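Terrazzo or plain tile for a small hallway?

Rakena
Hello all. I must choose the floor for my hallway before June. My wife wants terrazzo, I prefer plain gray tile. The seller asks 60 per square meter for terrazzo and I have 13 square meters. Is it worth the money?

Skimer
No. You will be tired of the pattern in one year. Take plain.

Allevus
I disagree with Skimer. My parents have terrazzo since I was a child and it hides every crumb. Only please seal it well.

Skimer
Crumbs you can sweep. A pattern you cannot.

Zirano
Maybe put the pattern on the walls and keep the floor calm. A terrazzo print with black, mustard and pale pink chips goes well over gray marble, in my opinion.
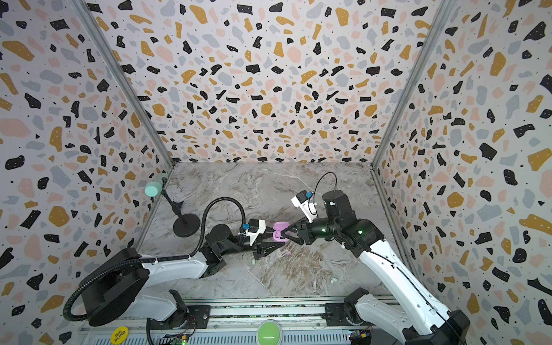 Re: Terrazzo or plain tile for a small hallway?

Rakena
Thank you, Zirano. My wife likes the mustard. I still do not.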